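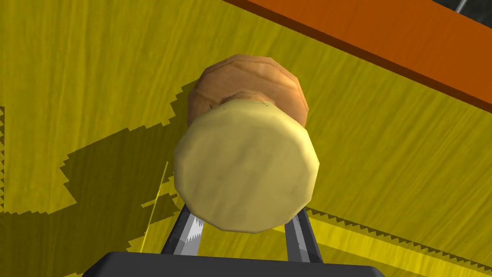
Fig. 4. Cork or small wooden stopper against a yellow wood surface.

4 Applying Ostix Oil to Interior Wood

This section covers doors, shelves, table tops and other bare or previously oiled wood. For varnished or painted wood, strip the surface first as described in Section 2.

Before you start

Read the label on the tin and check that the colour name matches your order. Tins from different batches can vary slightly in tone. If you have more than one, mix them together in a clean bucket before you begin.

Keep the room between 13 and 25 degrees, with a window open. Do not apply the oil to wood in direct sunlight.

You will need:
Ostix Oil, 500 ml tin
Brunner flat brush or a short-pile roller
Lint-free cotton cloths
Fine abrasive paper, 120 and 180 grit
Gloves
A metal bucket with a lid

CAUTION: Cloths soaked in oil can heat up and catch fire by themselves. Lay used cloths flat outdoors to dry, or put them in the metal bucket, cover them with water and close the lid. Never leave them in a heap or put them in a household bin.

4.1 Preparing the wood

1. Remove handles, hooks and catches. Keep the screws in a labelled bag.
2. Sand along the grain with 120 grit, then with 180 grit. Do not go finer than this. Very smooth wood takes up less oil and the colour will be weaker.
3. Vacuum the surface and wipe it with a dry cloth.
4. Test the oil on a hidden part, such as the top edge of a door or the underside of a shelf. Leave the test patch overnight before judging the colour.

Note: Oak, chestnut and some other woods may darken where they have touched wet steel. Do not use wire wool on them.

4.2 First coat

1. Stir the oil from the bottom of the tin. Do not shake it.
2. Apply a thin coat along the grain. Work on one board or panel at a time and keep a wet edge.
3. Wait 13 minutes.
4. Wipe off all the oil left on the surface with a clean cloth. Turn the cloth often.
5. Leave to dry for 12 hours.

If the surface is sticky the next day, too much oil was left on. Rub it down with a cloth dampened with fresh oil and wipe it dry.

4.3 Doors

Oil both faces and all edges on the same day. A door finished on one side only may bow. Where the door stays on its hinges, wedge it open and protect the floor below it. Do the panels first, then the rails, then the stiles. Check the bottom of each panel for runs before the wiping time is up. 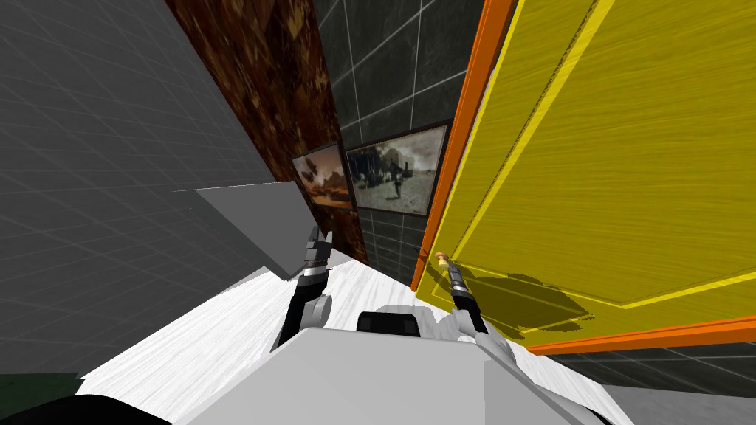
Liesl Thaler wrote to us that her doors looked patchy after one coat and evened out after the second, and that she would leave the hinges until last another time, as oil had crept behind them and kept weeping out for two days.

4.4 Second coat

Repeat steps 1 to 5 of 4.2, using half as much oil. End grain may need a third coat.

Light use is possible after 24 hours. Keep water off the surface for the first week. To reseal an opened tin, wipe the rim clean and press the lid down evenly all round.

For yearly care, see Section 5.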